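3.2 Disposable items in combined living and sleeping rooms

The second group of households lived in units where cooking, eating and sleeping shared one space. In these homes the bed was often the largest clear surface, and residents used it the way other households used a dining table. Shopping was unpacked on it, laundry was folded on it, and items waiting to be put away stayed there until evening. We recorded each such use as a "holding" event, following the terms set out in Section 2.

Paper cups were among the most common items in holding events. Residents bought them in sleeves for holidays and family visits, and the leftover cups stayed in circulation for weeks. Of the 100 holding events coded for this group, 7 involved cups alone and a further 6 involved cups together with bags or wrappers. Figure 4 shows festive cups above a bed in a unit of this type, with the kitchen counter along one side of the same room.

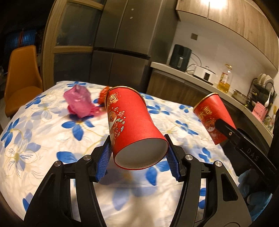
Figure 4. Red paper cups with gold lettering, held over a floral duvet. A pink plastic bag lies on the bed. Refrigerator and kitchen cabinets behind.

Residents sorted cups by whether they thought the cup could be used again. Cups judged clean were nested and returned to a cabinet or a bag. Cups judged used went into the trash, but seldom directly. They were first gathered with other light waste in a thin plastic bag, and the bag was carried to the bin once it was full. Several residents kept one bag for this purpose on or near the bed during the day.

Printed cups were kept longer than plain ones. Residents described the holiday designs as too good to throw out after one use, and some gave them new jobs, such as holding pens, buttons or loose change. Plain white cups were almost never kept in this way. The difference held in both buildings, Horell and Draromano, although Draromano units had more cabinet space.

The distance between bed and counter also mattered. Where the two were a few steps apart, cups moved back and forth many times before they were stored or discarded. Where a chair stood between them, the chair became a second holding surface, mainly for clothing and bags. We did not code chairs separately in the first round and added them only after the pilot in September, so the chair figures in Table 3 cover the later visits only.

Cleaning routines followed from these habits. The duvet was cleared before sleep, and whatever remained on it was moved in one pass to the counter, the chair or the floor. Items moved in this pass were rarely sorted. Most of the cups found on counters in the morning had arrived there this way, and they were then sorted during breakfast preparation, as described in Section 3.3.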